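Plumis settles supplier fraud case in Wolde District Court

WOLDE, 12/12/2019 - Plumis, the regional parts distributor, confirmed today that the former purchasing clerk charged with falsifying supplier invoices has pleaded guilty before the Wolde District Court. The plea was entered under an agreement with the prosecutor's office and covers all 15 counts in the amended indictment.

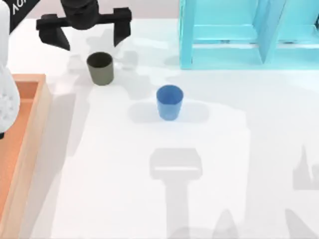 COURT AND LEGAL

Under the agreement, the defendant received a suspended prison term of 12 months and must repay the full loss in monthly installments. The court also imposed a fine of 2000 dollars, payable before the first installment falls due. Two further charges of unlawful access to a computer system were withdrawn.

The case concerned invoices issued in the name of Kendov, a supplier that had stopped trading with Plumis before the first of the disputed payments. According to the statement of facts read in court, the defendant reactivated the dormant supplier account, changed the bank details and approved payments below the level at which a second signature was required. An internal review examined 123 payment records and passed the findings to police.
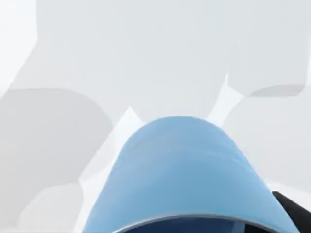 The company has since changed its payment procedure. Any change to supplier bank details now requires written confirmation from two employees in separate departments. Dormant accounts are closed automatically and can be reopened only by the finance office - purchasing staff no longer have that permission.

Wavov, which provides the company's accounting software, was not a party to the proceedings. The court found no fault in the software.

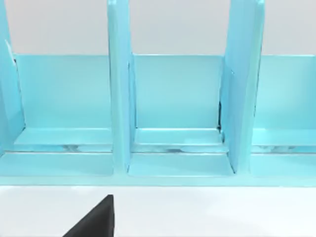

Kendov said in a written reply that it had received none of the disputed payments, that it had given investigators its own ledgers on request, and that it regarded the matter as closed once the court had recorded that its name was used without consent.

The repayment order takes effect when the written judgment is served on both sides. Plumis will not bring a separate civil claim while installments are paid on time.

Press inquiries should be sent in writing to the Plumis communications office in Wolde.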